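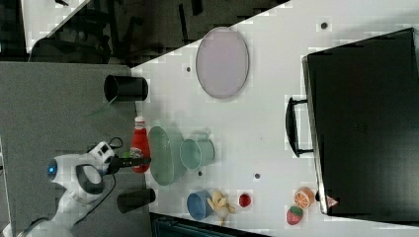 Lazaridis Technical School
Student Robotics Project – Workspace Safety Inspection
Room 17, Arm Station

Date of inspection: Aug 24, 2021
Inspected by: Zinash Wubshet, laboratory supervisor
Accompanied by: Themis Economou, student safety lead
Project: Cluvuvico (table clearing and sorting, second-year group)
Form number: 1852

Each item is marked Satisfactory, Needs Attention or Not Applicable. Any item marked Needs Attention must be signed off by the laboratory supervisor before the arm is run at full project speed. Slow-speed teaching may continue unless the comment says otherwise.

Section A. Arm and Base

A1. Base bolts present and tight.
Satisfactory. Checked with the torque wrench from the tool cabinet.

A2. Arm covers and joint caps free of cracks.
Satisfactory.

A3. Cable at the wrist has enough slack for all taught positions and does not catch on the gripper.
Needs Attention. The loop is wide. It cleared the gripper in every position we tried, but it passed close to the tabletop when the wrist was turned fully inward. The group is to add a second tie and repeat the check with Ms. Wubshet present.

A4. Gripper fingers secure, with no loose screws.
Satisfactory. One screw was replaced in June and has held.

A5. Status light works and its meanings are posted at the station.
Needs Attention. The light works. The posted card is for the previous arm and must be replaced.

Section B. Emergency Stop and Controls

B1. Emergency stop within reach of the operator's seat.
Satisfactory.

B2. Emergency stop tested under motion.
Satisfactory. Tested twice by Mr. Economou, once with the gripper open and once with it closed on an object. The object was held after the stop in the second test.

B3. Second student present whenever the arm is powered.
Satisfactory. The sign-in sheet shows two names for every session. Initials are not enough – please write full surnames.

B4. Speed limit set in the controller and locked.
Satisfactory. The password is held by the supervisor and by Christos Karras.

Section C. Tabletop and Objects

C1. Table steady and level.
Satisfactory.

C2. Mounting holes in the tabletop free of debris and raised edges.
Satisfactory. Wipe down at the end of each session as before.

C3. No glass or breakable ceramic items in the object set.
Needs Attention. Sheyla Mosquera has been asked to go through the dishes, including the bowls, mug and plate, and confirm the material of each in writing. Until this is done the group may not use drop tests.

C4. Food containers empty, rinsed and closed.
Satisfactory. Applies to the ketchup bottle. Opened at inspection and found clean.

C5. Toy food in good condition, with no small parts coming away.
Satisfactory. The strawberry top was pulled by hand and is firmly attached.

C6. Large items on the table recorded in the session plan.
Needs Attention. The black case is not listed in the current plan. It takes up a good deal of the working area, and the arm's permitted zone must be drawn with it included. If the group wishes to keep it on the table, submit a revised plan.

C7. Warning labels on equipment legible and uncovered.
Satisfactory. Do not remove or cover the label on the case.

Section D. Floor and Surroundings

D1. Floor area beside the table clear of loose cables.
Satisfactory.

D2. Chairs outside the arm's reach during operation.
Satisfactory at inspection. Chairs tend to drift toward the table during long sessions, and the safety lead is to check at each change of operator.

D3. Exit route open.
Satisfactory.

D4. First aid kit stocked and sealed.
Satisfactory. Seal number 759.

Section E. Records

E1. All students hold a current training card.
Needs Attention. Eftychia Chrysikopoulos has completed the course but has no card on file. She may observe and keep notes until the card is issued.

E2. Incident log up to date.
Satisfactory. No new entries.

Items to be closed before the next full-speed session: A3, A5, C3, C6, E1.

Signed: Z. Wubshet
Received for the group: T. Economou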